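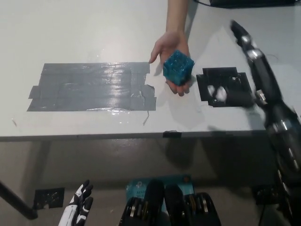

By Efraín Mamani
Jevport Youth and Adult Football newsletter, February

I've been helping with the Jevport offensive line for a good many winters now, and I can't remember being this cheerful in February, when the field is mostly mud and the coffee in the equipment shed tastes like the shed. The reason is Océane Lapointe, who has agreed to coach our blockers this season (and who drove over in the sleet to tell us so in person!).

Some of you will remember her from Vundason, where her line gave up 3 sacks all last fall. She likes patient feet and quiet hands, and she talks about a well-timed double team the way my uncle used to talk about trout. Our own quarterback, who spent a lot of last year looking up at the sky, has already offered to carry her bags.

Winter conditioning starts at 6:30 in the evening at the Katsaros gym, side door please, and linemen of every size are welcome. We had 115 players sign up last year and would love to see every one of them back, with a cousin or two if you've got them.

We're also saving for a new blocking sled. The old one still moves, but it pulls hard to the left and it squeals. We need $500 more, so if you have a little to spare, there's an envelope at the gym desk with my name on it. Bring a water bottle and dry socks, and come say hello to Océane.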